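The first thing Zyanya Camacho hands me at Pirkum is a microfiber cloth. I was hoping for a gripper! But every pair of hand-held grippers gets looked after before it records anything, and the looking-after starts with the marker cubes. One greasy thumbprint on a tag and the tracking starts to wander.

So I wipe. Then I check the fingertips for nicks, open and close each side 13 times, and wait while she reads the numbers off her laptop.

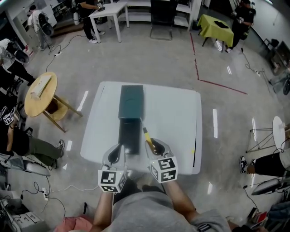
Two grippers, two marker cubes, one white table at Pirkum.

Pair 247 (mine, I'd grown fond of it) had a sticky left side. Zyanya backed out 4 screws, cleaned the slide, put it all back together and had me squeeze again - smooth as butter. The fingertips get swapped after 400 sessions, sooner if someone drops one. I dropped one before lunch. She already had the spare in her pocket.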